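Whiteboard flat on the table for sorting games - worth it, and how do I stop the glare?

Posted in Classrooms & Craft Rooms

Zübeyde Avcı
Terkbridge, 18/03/2025

Hello everyone, and thank you in advance for your patience, because I do tend to go on. I help out with a small Saturday group for little ones, and since January we have been playing sorting games with colored blocks. You draw a shape, the children put the right block inside it, everybody cheers, and then you draw another one. We started out with big sheets of paper, which wrinkled and slid and got torn (and eaten, once). So now I lay a whiteboard flat on the big white table and draw straight onto it with a thin black marker. It has been so much nicer!

I do have 2 worries. The first is the tabletop. It's a pale matte finish and it already shows every little speck, and I'm afraid the whiteboard's frame is going to rub marks into it. The second is the shine. From some seats the ceiling light comes back off the board as a bright streak, and the children lean and squint to get away from it.
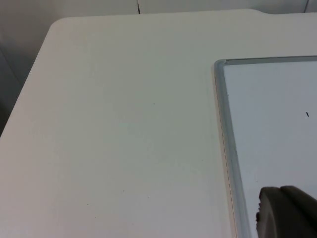

Replies

Grilline
Member, 96 posts

Hi Zübeyde, what a lovely group it sounds like. I ran something similar for years and I still miss it, even the noise.

Frame marks first. Wipe the table before you put the board down, every single time. It's the grit caught underneath that does the scratching, far more than the frame itself. Then turn the board over and stick a small felt pad near each corner, the kind you put on chair legs. Check that they're all the same thickness or you'll have a board that rocks, and a rocking board with a tower of blocks on it is a sad thing. And lift it when you want to move it - please don't drag it, even if it's heavy and you're on your own.

For drawing, I'd stay with a thin black line like you have now. I used to fuss over getting my circles perfect and even tried tracing a dinner plate, and the children never cared one bit. 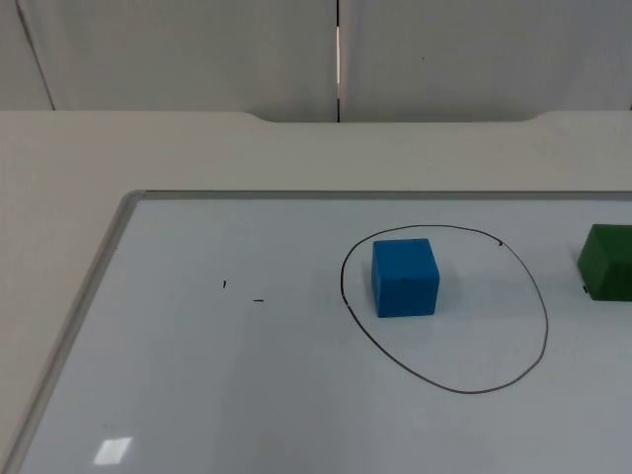
Make the shapes generous, though, so a block can land a little crooked and still be safely inside. Small hands need the room. I'd also keep the drawing away from the edge of the board so that sleeves don't wipe it off before the game is over. When you clean up, use a dry cloth first and a barely damp one after, and let the board dry before you stack anything on it.

Yüksel

just turn the light off? we use the window in the daytime and its fine

Zonuvach
Member

I'd try that too if your room is bright enough, but ours never was in winter, so let me add a bit about the shine.

A glossy board lying flat acts a lot like a mirror, and the streak shows up in a different spot for every chair. Sit down in each seat yourself, at child height (knees on the floor, sorry), and see where it falls. Then turn the board or slide your drawing over until the shape is clear of it from most places. If you can switch on only the lights farther from the table, do that. A lamp off to one side, pointed at the wall, is gentler still.

The other thing that helped us was choosing darker, solid colors for the blocks.

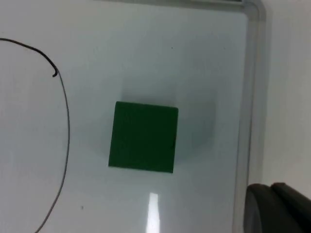
A deep green is easy to pick out on a white board even with a bit of shine nearby, while our old pale yellow ones nearly vanished, and we had 2 children in tears over a block that was right in front of them. A matte finish on the blocks is kinder to the eyes as well. If you're buying more, take one over to the table and look at it under your own light before you get the whole set.

Zübeyde Avcı

Thank you all so much! Felt pads are on my shopping list, and I'll be crawling around on my knees before the next session. Yüksel, I will try the window too, once I've persuaded somebody to clean it.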